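Clodlow House Support
Ticket 2691
Category: Laundry / Machines / Ground floor
Subject: Damp loads and blue staining from washer-dryer
Status: Closed
Opened by: Darius Ene
Assigned to: Ewan MacAulay
Machine: Sarnero washer-dryer, left-hand position

Entry 1, Darius Ene
Mixed load came out damp after a full wash and dry programme. Thin items were dry. Anything with a thick seam was wet at the seam, worst at the waistband and the collar. Two pale pillowcases from the same load have picked up a blue tint. Programme used was Cottons 40, spin 2000 according to the panel, followed by 60 minutes of timed drying. No error code shown. Please advise whether the machine is usable.

Entry 2, Ewan MacAulay
Can you confirm the following:
Size of load, by how full the drum was.
Whether denim was washed with the pillowcases.
Detergent type and dose.
Whether the drain filter has been opened recently.
Please leave the machine switched on at the wall so I can read the fault history.

Entry 3, Darius Ene
Drum was full to the top of the door glass. Denim was in with everything else. Detergent is Mundano powder, one full scoop. I have not touched the filter and do not know where it is.

Entry 4, Ewan MacAulay
Attended on site, 19 February 2022. Fault history blank. Findings:
Filter (bottom right, behind the flap) was half blocked with lint and a hair grip. Cleared and refitted. No leak on a rinse cycle.
Drain hose clear. Standpipe clear.
Inlet temperature normal.
Empty spin test ran up to speed without vibration.
Drying test with 24 dry hand towels, wetted and spun: all dry at the end of the programme.
The machine is serviceable. The panel shows the speed selected, which is not always the speed reached. If the load is out of balance the controller drops the final spin and carries on without a warning. A full drum with one heavy wet item in it will do this nearly every time. The drying stage is rated for half the wash load, so an overfull drum would come out damp even with a good spin.

Entry 5, Darius Ene
Repeated with a smaller load, roughly half a drum, Cottons 40 again. Better. Shirts and towels dry. One denim jacket still damp under the pocket flaps and at the cuffs. No new staining, but there was nothing pale in the load. Is this the same fault or a different one?

Entry 6, Ewan MacAulay
Not a machine fault. Timed drying stops on the clock and takes no account of moisture. Use sensor drying, Cupboard Dry setting, for everyday items and take denim out at the end of the spin. Hang it indoors on a wide hanger, unfastened, flaps lifted. Allow around 21 hours in the drying room with the extractor on. The extractor switch is outside the door and had been turned off when I attended.

Entry 7, Darius Ene
Extractor is on now. Second question, on the blue tint. The pillowcases have been through again on their own and it is fainter but still there. How should I split the next load?
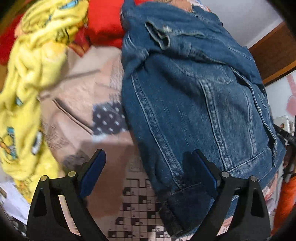 Sorting is by weight first and colour second. Denim goes in alone or with dark towels. A jacket in medium to dark blue is still capable of giving up dye, and the paler worn ridges along the stitching only show where some of the colour has already gone. Keep it away from anything yellow or light, and treat bright red fabric as its own load until it has been washed several times. Patterned bedding with a beige or pale pink ground belongs with the lights. Do up metal buttons before washing, turn the garment inside out, and pull the cuffs straight so they don't hold water.

For the pillowcases, soak in cool water with an oxygen-based stain remover, following the dose on the pack, then wash at 40 without anything else. Do not tumble dry until the tint has gone, as heat can make it harder to shift.
Ewan MacAulay

Entry 9, Darius Ene
Done as above. Lights at half a drum, sensor drying, all dry. Denim on its own, spun and hung, dry by the following afternoon including the cuffs. Pillowcases soaked overnight and the tint is no longer noticeable in daylight. One Mets football shirt came out with a creased number, which I put down to the sensor setting.

Entry 10, Ewan MacAulay
Printed sports shirts should not go through the dryer on any setting. Hang them with the denim. Filter added to the monthly check list for both machines; the last recorded clean was in January. Notice above the machines amended to read HALF A DRUM IF DRYING.

Resolution: Filter cleared. Overloading and timed drying identified as cause of damp items. Dye transfer from mixed load. No parts fitted.
Ticket closed.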